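Unit 6: Setting up and looking after the two-arm bench cell
Course notes, Automation Maintenance 2
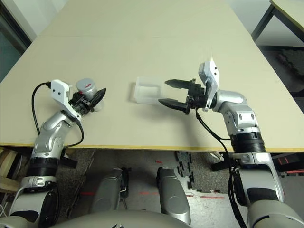
These notes cover the Wunda cell in the back bay. You will work on it in pairs for the next 5 sessions, and by the end each pair should be able to bring it up from cold, check it, run the cup and box routine, and shut it down without help. Read the whole handout before your first session. The start-up sheet on the bench is a short version and leaves out most of the explanations.

1. Before power

Walk around the cell first. Look at the floor as well as the table. Pick up loose screws, cable tie ends and anything else that has landed near the base. The foam mats should lie flat, with no raised corners where you will be standing.

Check that the emergency stop is within reach of the person at the keyboard. The second person stands clear of both arms and watches. Swap roles after each run, and say out loud when you are swapping.

Put a hand on the table and push. If it moves, tell Lorna Dalisay before you go further. All taught positions are stored relative to the base, so a table that has shifted by the width of a finger will put every pick in the wrong spot.

2. Cables

Most faults we log on this cell are cable faults. The cable at each gripper has to follow the arm through its full range, so it needs slack, but a loop that is too big will catch on the table edge when the arm draws back.

With the power off and the arm supported by your partner, move the wrist slowly from one end of its travel to the other. Watch the loop the whole way. It should not go tight at either end and it should not get between the gripper and the bracket. If you need to change it, undo the nearest tie, adjust, and fit a new tie. Don't pull the cable through a closed tie. Trim the tail of the tie flush so it doesn't scratch the next person.

Connectors are keyed. If one won't go in, turn it and try again – never force it. A bent pin means a new cable.

3. Bringing it up

Switch on the controller and wait for the self-check to finish. Then enable the left arm, then the right. Always in that order, so that everyone in the room knows which arm will move next. You will hear the brakes release on each one.

Home both grippers with nothing in the fingers. The controller records fully open and fully closed at this point. If a part is in the way during homing, the closed value will be wrong and the gripper will report a good grip on thin air.

Jog each arm at low speed to the ready position over the table. Keep the arms apart while you do it. The collision check in the Koval software knows about the arms and the table, but it does not know about parts you have put down, or about you.

4. Setting the grip

The left gripper handles the cup. Start with the force setting at its lowest and close the fingers on the cup while it stands on the table. Lift a short distance and wait. If the cup slips, lower it, open, go up one step and try again. Write down the first setting that holds and use the next one above it.

The right gripper steadies the box. The box is thin plastic and will flex, so close slowly and stop as soon as both fingers touch. If one finger arrives early, the gripper is off centre. Correct the position, not the force.

Check the finger pads for wear while you are there. Shiny pads can be cleaned with a damp cloth. Torn pads are replaced as a pair.

5. Common faults

Error 83, joint limit. The arm has been asked to reach too far, usually after someone has moved the table. Clear the error, jog back toward ready, and check the table position before you reteach anything.

Gripper not found. Nearly always the connector at the bracket. Power down, reseat it, power up and home again.

Arm drifts when enabled. Stop and call Thierry Lecomte. Do not try to recalibrate a joint yourself.

Bracket loose. Tighten the screws evenly, a little on each, then home the gripper again and repeat one test pick.

6. Shutting down

Put down whatever the grippers are holding. Return both arms to ready, then to park. Support each arm as you disable it, since the wrist settles slightly when the brakes come on. Controller off last.

Fill in the log with your names, the force settings you used and any error codes. The counter stood at 3,081 cycles when these notes were printed, so your first entry should be higher than that. Hand your log sheet to Lorna at the end of the session, along with any cable you took out of service.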